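Laverie de l'immeuble Flernell : vos questions, nos réponses

Dernière mise à jour : juillet. La version imprimée scotchée à la porte est plus ancienne et annotée par des mains anonymes. En cas de désaccord entre les deux, c'est cette page qui a raison.

Qui peut utiliser la laverie ?

Les habitants des escaliers Sydorenko et Merker, leurs enfants en âge d'atteindre les boutons, et les invités qui restent plus d'une nuit. Votre cousin qui habite à l'autre bout de la ville et débarque avec sa valise de linge est un visiteur, pas un invité. Nous le connaissons tous, ce cousin.

Quels sont les horaires ?

De 8 heures à 22 heures. Le dernier cycle doit être terminé à 22 heures, ce qui suppose de l'avoir lancé avant. L'appartement situé au-dessus ressent l'essorage jusque dans sa vaisselle et nous en informe par écrit.

Comment réserver un créneau ?

Sur le tableau Vuson, à gauche en entrant, avec votre nom et votre étage. Un prénom seul ne suffit pas, une initiale encore moins, et le petit soleil dessiné au feutre par l'un d'entre vous n'est toujours pas une identité. Un créneau non occupé au bout de vingt minutes est libre.

Où va la lessive, exactement ?

Dans le tiroir, qui se tire vers soi. Il est divisé en compartiments, et c'est là que les choses se gâtent. Sur la plupart des machines, le compartiment marqué II reçoit la lessive du lavage principal, le I celle du prélavage (dont presque aucun d'entre vous ne se sert), et celui à la petite fleur l'adoucissant. Vérifiez les symboles avant de verser, les fabricants ayant chacun leur idée sur l'ordre des places. La lessive versée dans le bac à prélavage part avec la première eau, et l'on obtient un linge très bien rincé.

Et les capsules ?

Directement dans le tambour, au fond, avant le linge. Dans le tiroir, elles fondent à moitié et laissent une gelée que le suivant retrouve sous les doigts.

Quelle dose faut-il mettre ?

Moins que ce que vous mettez. L'eau du quartier n'est pas bien dure et le bouchon doseur a été conçu par quelqu'un qui vend de la lessive. Si de la mousse remonte dans le tiroir, vous avez votre réponse.

Je mets tout à 40, est-ce grave ?

Non. 40 degrés conviennent au linge de tous les jours, 30 à ce qui est à peine sale, 60 aux torchons et aux draps de quelqu'un qui a eu la grippe. La laine ne va nulle part au-dessus de 30. Volodymyr Zinchenko possède désormais un pull en taille 36 et cherche une personne à qui il irait.

Faut-il nettoyer le tiroir après usage ?

Un coup de chiffon, oui, et on le laisse entrouvert pour qu'il sèche. Fermé humide, il développe un dépôt noir dont l'odeur finit dans les serviettes. Une fois par mois, on le sort entièrement : on tire jusqu'à la butée, on appuie sur la languette s'il y en a une, on passe le tout sous l'eau chaude avec une vieille brosse à dents. Le logement du tiroir mérite le même traitement, surtout en haut, là où personne ne regarde. Yamila Lucero tient la liste des tours. Elle tient aussi la liste de ceux qui ont sauté le leur.

La porte refuse de s'ouvrir, que faire ?

Attendre deux minutes. Le verrou se libère après la fin du cycle, à son rythme, et tirer plus fort ne l'a jamais convaincu. Si au bout de dix minutes rien ne bouge, relancez une vidange, puis appelez.

Puis-je sortir le linge de quelqu'un d'autre ?

Après un quart d'heure d'attente, oui, et dans un panier propre. Pas par terre, pas sur le rebord de la fenêtre. On ne commente pas non plus ce qu'on a sorti, même avec bienveillance, même dans l'ascenseur.

Que deviennent les chaussettes orphelines ?

Elles vont dans la boîte à chaussures sous le tableau. Elles y restent deux mois, puis deviennent des chiffons à tiroir (voir plus haut).

Peut-on laisser ses produits sur place ?

Oui, avec votre nom dessus et le bouchon fermé. Un flacon sans nom est réputé collectif, et il se vide à une vitesse remarquable.

Combien ça coûte ?

Le lavage est compris dans les charges. La cagnotte, elle, sert aux petites réparations. Elle contient 200 euros, et nous aimerions qu'elle les contienne encore à la rentrée : videz vos poches. Les pièces de monnaie finissent dans la pompe, et les trombones aussi.

Qui prévenir en cas de panne ?

Yamila, escalier Merker, avant 20 heures. Notez le code affiché avant d'éteindre la machine. « Ça clignote » n'est pas un code.

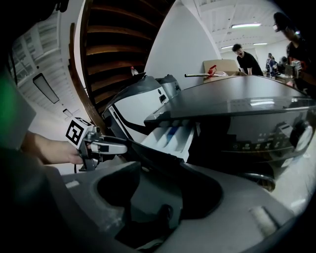

Pour toute question absente de cette page, glissez un mot dans la boîte aux lettres de la laverie, lisible et signé. Les réponses sont ajoutées ici quand elles concernent plus d'une personne. Les autres se règlent sur le palier.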